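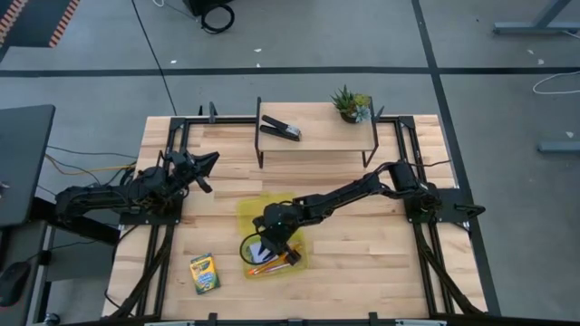

Hilo sobre cómo he ordenado los papeles de casa este año. Lo voy escribiendo mientras termino la última carpeta.

Empecé con dos cajas de zapatos y un cajón que ya no cerraba. Ahí había de todo: facturas de la luz, garantías, informes médicos, recibos del alquiler de un piso que dejé hace mucho.

Primer paso: sacarlo todo y hacer montones por tema, sin leer. Si te paras a leer, no acabas. Me pasó con las cartas del banco y perdí una tarde entera.

En total salieron 207 documentos que tenía sentido guardar. El resto, al contenedor de papel. Lo que llevaba DNI o número de cuenta lo rompí antes a mano, que no tengo destructora.

Mis montones: vivienda, suministros, banco, impuestos, salud, trabajo, coche, garantías. Al principio tenía 14 y sobraban. «Varios» lo quité el segundo día, todo acababa allí.

Los documentos de una sola hoja los dejo sueltos en su funda. Los de varias hojas van grapados arriba a la izquierda, y no uso clips: se enganchan unos con otros y al sacar un contrato te llevas medio archivo.

Para las garantías, el tique se borra. El del lavavajillas estaba en blanco cuando lo encontré. Desde entonces fotocopio el tique el mismo día y guardo la copia junto al manual.

Los manuales: tirados casi todos. Me he quedado con el de la caldera y el de un deshumidificador Dament, que no encuentro en internet en español.

Las carpetas son Lernotico, de cartón, tamaño folio. Probé antes unas de plástico de Trumgate y se resbalaban en la balda. Las de cartón aguantan de pie y se puede escribir en el lomo a lápiz.

Plazos. Yo guardo lo de Hacienda cinco años – con cuatro suele bastar, pero me quedo más tranquilo. Nóminas y vida laboral, siempre. Escrituras y papeles de la casa, siempre también. Recibos de luz y agua, dos años.

Me preguntan por escanear. He escaneado solo salud y trabajo. Nombre del archivo: año, mes, asunto. Nada de «escaneo final 2».

Sorpresa de la limpieza: seguía pagando un seguro de un móvil que ya no tengo. Venía en un recibo anual que nunca abría. Dado de baja por teléfono, tardaron poco.

Lo que me falta: la carpeta del coche. Hay facturas del taller de tres años distintos mezcladas y una ITV que no aparece. La pediré en la estación en enero si no sale antes.

A partir de ahora, bandeja única en la entrada y repaso el primer día de cada mes. El año pasado dije lo mismo y duré hasta marzo. Esta vez lo he puesto en el calendario de la cocina.

Edito para contestar a varios: las fundas son de las finas, multitaladro. Las gruesas abultan el doble y la carpeta no cierra.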